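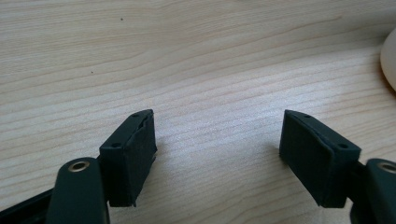

The Skasmont Public Library will begin its revised borrowing rules at the Driscombe and Pritley branches this spring. The posts that follow summarize the changes for cardholders. The full text is available at either front desk.

1/ Overdue charges on books, magazines and audiobooks are ended at both branches. Charges already on an account for these items will be cleared. Cardholders do not need to apply.

2/ Charges for lost or badly damaged items remain in place. An item is treated as lost when it is 72 days past its due date. If it is then returned in good condition, the replacement charge is removed from the account.

3/ The loan period for most books is now four weeks, with up to 2 renewals. A book that another reader has requested cannot be renewed. Films stay at one week, with no renewal.

4/ The Barajas Collection of county histories, maps and family papers remains for use in the building only. Readers who wish to consult it should call the Pritley desk one day ahead. Pencils only, please - pens are not permitted at the map tables.

5/ On the collection itself: over 2,000 items have now been entered in the public catalog. The church registers and the mill account books are complete. The glass negatives are still being sorted and cannot be requested at present.

6/ Requests between branches travel by van on three mornings each week. A notice is sent when the item reaches the shelf, and it is held for seven days. Readers who receive notices by mail may ask for ten.

7/ Children under 13 may hold a card with the signature of a parent or guardian. The signature may be given at either branch. A school identification card is no longer required.

8/ We have been asked whether residents outside the Skasmont limits may borrow. They may, on payment of the yearly nonresident fee. The fee has not changed since December and covers everyone living at the same address.

9/ The Driscombe book drop on the parking lot side is closed while its door is replaced. Please use the drop beside the main entrance. Items left on the steps remain the responsibility of the borrower.

10/ The library received 93 written comments on the draft rules. Most concerned the loan period for new fiction, which the draft had set at two weeks. The final rules restore it to three.

11/ Several comments asked for later evening hours at Pritley. Hours are set through a separate budget process and are not part of these rules. The comments have been passed on in full.

12/ The rules take effect on 2005-04-22. Items checked out before that date keep the due date stamped on the slip, but no overdue charge will be applied to them.

13/ Correction to post 6: the seven days are counted from the date on the notice and include days when the branch is closed. Large-print copies of the rules may be requested at the Driscombe desk.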